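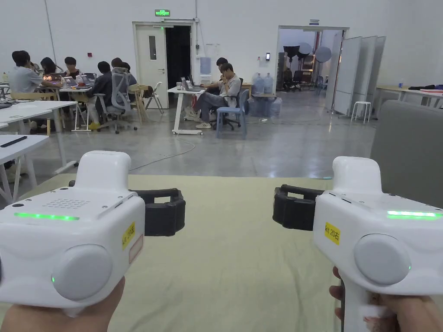

A pair of handheld grippers over the cloth-covered work table, with the desks of the office staff behind. Photo: Doltska

Staff at the homewares fulfilment company Doltska are spending part of their working week teaching robot arms to do jobs that they used to do themselves, and a new agreement on how this work is paid and shared will start in November.

The company packs and ships kitchen linen, bedding and small gifts for online shops. Two robot arms were installed on its packing line last year, supplied by the automation firm Pakness. They could lift boxes without trouble but did badly with soft goods. A folded tea towel would slide, open or arrive in the carton upside down, and a packer had to stand beside the arm and correct it.

The answer chosen by the company was to record how people do the work by hand. A worker sits or stands at a table with a gripper in each hand and does the task many times, picking up, turning and putting down. The recordings go to Pakness, which uses them to train the arms.

Keegan Ormsby, operations manager at Doltska, said the company first planned to bring in outside people for the recording but changed its mind after a short trial.

"The outside people were quick with the grippers, but they did not know the goods," Mr Ormsby said. "Our packers know which side of a pillowcase has to face up and how hard you can press a candle box. It took us too long to see that."

At present 30 employees have been trained for the recording work, out of 74 in the packing and returns departments. Each session lasts two hours with a break in the middle, and no person does more than one session in a day.

Humaira Bhutto worked on the packing line before she moved to recording in the autumn. She said the first days were harder than she expected.

"With your fingers you feel when the cloth is slipping. With the gripper you must look for it," she said. "In the beginning I was holding the handles too tight and my wrists were sore at night. Now I hold them more loosely and I work more slowly, and the trainers say the slow recordings are better anyway."

She said she liked the quieter work and the chance to sit down, but missed talking with the others on the line. In a recording session the workers are asked to keep conversation low so that they do not lose their place in the task list.

Not everybody is so positive. Delwyn Cartwright, a packer and the employee representative for the day shift, said many of her colleagues felt uneasy about showing a machine how to do what they are paid for.

"People ask me a simple question -- when the arm can fold the towel, what do I do on that day?" Ms Cartwright said. "For a long time I had no answer to give them, and the managers had none either."

Part of the answer is in the new agreement, which was reached after several meetings over the summer. Under its terms, recording work will be paid at the same grade as machine operator, one step above packer. Places will be given by rotation and not by choice of the supervisor, and a packer who does not want to take part may stay on the line without losing shifts. The company has also promised that no permanent position will be removed because of the arms before the agreement is reviewed in the next year.

The agreement does not cover casual workers, who are called in for the busy months. Ms Cartwright said this was the point she was least happy with. Last year the company took on roughly 20 casuals before the holidays, and it has not said how many it will need this time.

Mr Ormsby confirmed that the number would probably be lower. "I will not promise something that I can't keep," he said. "The arms will take a share of the simple orders in the peak. The mixed orders still need people, and those are growing."

For the permanent staff, some changes can be seen already. Two new positions of line checker have been filled by former packers, who watch the arms, clear the faults and write down what went wrong. Their notes are used to decide which tasks should be recorded next. Returns, where each parcel is different, is still done fully by hand and has gained people from the packing line.

The office side has changed too. Rawiri Baxter, who plans the sessions for Doltska, said the recordings need more checking than the company had allowed for. A recording in which the item was dropped, or in which the worker stopped to answer a colleague, has to be marked before it is sent off. Mr Baxter has asked for one more person for this job.

He also changed the order of the tasks after complaints from the workers. In the first plan, a person would repeat one task for the whole session. Now the task changes after each block, and the labour is easier on the hands and on the patience.

"Folding the same napkin all morning is not good for anybody," Mr Baxter said. "By the end the movements become careless, and then the arm learns the careless movement."

Cameron Treloar of Pakness, who visits the site every second week, said the arms were now handling flat linen well enough to run without a packer beside them on the afternoon shift. Rolled goods and anything in a drawstring bag were still a problem, he said, and he did not expect to see them on the line before the spring.

Mr Treloar said the workers had also influenced the equipment. The rubber on one set of jaws was exchanged after packers reported that it left marks on light fabrics, and the same material was later fitted to the arms.

The company's smaller warehouse at Leiva, which handles only furniture parts, is not included in the programme. Mr Ormsby said there was no plan to bring the arms there at this time.

Employees who wish to join the next training group can put their name down with Mr Baxter until the end of the month. Ms Cartwright will hold a question hour on the agreement in the lunchroom at 1 p.m. and again at 9 p.m. for the night shift -- casual workers are also welcome to come.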